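Robot demonstration

Robot demonstration, also called learning from demonstration or programming by demonstration, is a way of giving a robot a task by showing it rather than by writing out each motion in code. A person carries out the task, the movements are recorded, and the recording is either played back or used to train a control program. The approach is used for jobs that are easy to do by hand and hard to describe in numbers, such as folding cloth, opening boxes or putting away dishes.

Methods

In kinesthetic teaching, the operator holds the robot arm and moves it through the task. The motors are set to give way under light force while sensors in the joints log the position of each one. The method needs little training, but the operator's hands may block the robot's own cameras, and large arms are tiring to move.

In teleoperation the operator works the robot from a distance. Controls range from a joystick to a leader arm, a smaller copy of the robot whose joints are matched one for one by the follower. Delay between the two is a common source of error. Operators usually slow down to make up for it, and the recorded motions are slower as a result.

A third method leaves the robot out of the recording. The operator carries a hand-held gripper fitted with a camera, often a wide-angle one, and does the task directly. The path of the gripper is worked out afterward from the video, sometimes with help from a motion sensor.
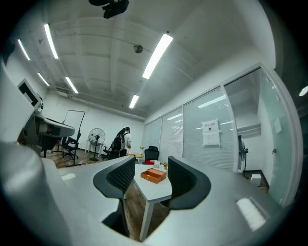
Hand-held recording can be done in ordinary rooms, with no arm to bolt down and no safety fence. Its main weakness is tracking. Blank walls, glass and quick turns of the wrist can all cause the position estimate to drift, and recordings with large drift are thrown out. A person can also reach in ways that a given arm cannot, so paths are checked against the arm's limits before use.

Recording practice

A single run of a task is called an episode. Most projects vary the starting place of the objects between episodes, along with the lighting and the height of the work surface. The Patia set, recorded at Drurndale under Mwanaisha Lyimo, holds 700 episodes of box opening and closing. Of these, 600 were made with a hand-held gripper and the rest by leader arm. Lyimo's notes list 235 further episodes that were dropped, most of them for lost tracking - a few for a gripper that had not been zeroed.

Software

Episodes are trimmed, lined up in time and stored with the gripper opening at each step. Flavent, the program used for the Patia set, marks any gap in tracking and leaves the decision to keep or drop the episode to the reviewer. Version 3 added support for two grippers recorded at once. Its file layout was later taken up by Tsikata, a separate tool for replaying episodes on a simulated arm.

See also

Teach pendant
Imitation learning
Haptic feedback
Motion capture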